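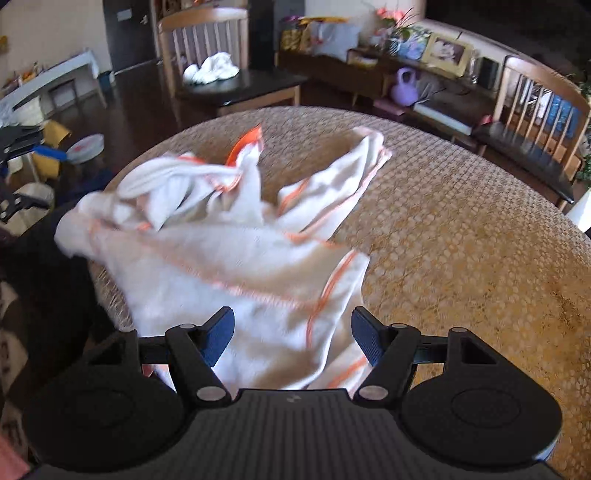 A pair of blue fingertips and a crumpled towel with orange stripes.

Can a robot do the folding?

Think about how you pick up a towel. You probably don't think about it at all, which is the problem. Your hands worked it out years ago and never wrote down the instructions.

A robot needs the instructions. The Haldane kit is one way of giving them. It's made by a small firm called Sillik, it comes in a box you could sit on, and schools and libraries can borrow it for 3 weeks at a time. We had a go with the one at Dernden Library.

The main thing in the kit is the gripper. A gripper is a robot's hand, only with most of the hand left off. This sort has two fingers. They can open and they can close, and that is the full list of tricks. You hold the gripper and use it to do a job, such as tidying up a heap of laundry. While you work, a camera on it records what the fingers are up to. Each go is called a demonstration, which is a long word for "watch me".

Then a computer studies the demonstrations. It doesn't need one or two. The set that comes with the kit has 1276 of them, all of cloth, and we are told the people who made it still have to do their own washing.

Why cloth? A brick is the same shape on Tuesday as it was before lunch. A towel isn't the same shape for two seconds running. Pull one corner and the other three go wherever they like. Sleeves are worse.
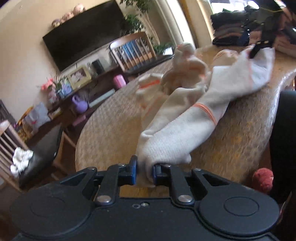 Grown-ups who fold for a living will tell you the secret is to find the edges first. Coloured trim helps, because your eye can follow it round the lumps and see which bit belongs where. A computer can learn to look for the same clue. Two grippers are better than one as well, for the same reason that you don't fold a bed sheet with one hand in your pocket.

Is cloth-handling a new idea? Not very. A card in the box says that a mill owner in Jasness tried to build a folding machine in 1808. It folded his hat.

So is the kit any good? The gripper is easy to use after 10 minutes of dropping things. The booklet is less easy, and seems to have been written for somebody's uncle. The computer part is slow, so bring a sandwich. Children under eight will want a grown-up to help with the screws.

Words to know
Gripper: a robot's hand.
Demonstration: showing a robot how a job is done.
Trim: the coloured strip along the edge of some cloth.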